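Gripper drops thin paper after I changed the finger pads

Cempaka Saragih
Posted in Grippers and end tools, 4 replies followed

Hello all. I look after a two-gripper cell which we use for clearing kitchen counters. The grippers are from Sulix, two fingers each, with blue contact pads at the tips. In July I replaced the pads on the left gripper, because the old ones had become shiny. Since this change, hard things are fine. Garlic, bottles, a sponge, all are lifted without trouble. But soft and thin things, like a paper tissue or an empty snack bag, slide out when the arm goes up.

I did already the following. I cleaned the new pads with alcohol. I ran the homing again. I raised the closing force by two steps, and it became a little better with the tissue, but then it crushed a paper cup, so I went back.

The photo is with the force at the old value. I pinched the tissue in the middle, and the rest of it hangs down under the fingertips and stands up above them.

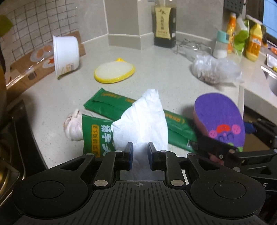

Photo: Cempaka Saragih, own work. Click to enlarge.

My worry is that the pads do not meet flat. How can I check this without sending the gripper back? The manual only says "verify alignment" and does not say how. I also do not know if the pivot screws should be touched. I have the small torque driver but no value for it.

Thiện Đồng

Try more force. Ours is at 10 and it holds everything.

Robel Tekleab

I would not begin with the force. You have written that the trouble came with the new pads, so look at the pads first.

Please do it in this order:

Stop the arm and put the gripper in hand mode. Close the fingers slowly with nothing between them. Hold a small lamp behind the tips and look from the front. If you see light at the top of the pads but not at the bottom (or the opposite), they meet only on one edge. A garlic bulb does not care about this, but a tissue does.

Next, cut a strip of thin receipt paper. Close on it and pull gently, first near the tip, then lower on the pad. The pull should feel the same in both places. Do it on each of the pads, not only on one. I had a case where one pad was sitting on a rest of old glue and was standing higher than its neighbor.

If you find such a thing, take off the pad, scrape the finger clean with a plastic card, and glue again. Keep the fingers closed on a folded sheet of paper while the glue dries. I leave it overnight.

The pivot screws I would leave alone until this is done. If a finger has play when you push it sideways with your hand, then yes, the pivot is your next place to look. For the torque you must ask Sulix, it is different between versions and I do not want to give you a wrong number.

One more thing. After new pads the closed position must be taught again. Homing alone does not do it on my unit. If the pads are thicker than the old ones, the controller believes it is holding something when it is holding nothing, and it stops pushing too early.

Cempaka Saragih

Thank you Robel. With the lamp I saw light at the top on one side, and there was old glue under that pad. I have glued it again and it is drying now. I did not know that the closed position is separate from the homing, so I will teach it tomorrow morning before the first run.

Rochelle Pearce

Same symptom here with pads from Prastel, part 383. They come with a clear film on the contact side and it is very easy to miss. Check with a fingernail at the corner before you glue everything again.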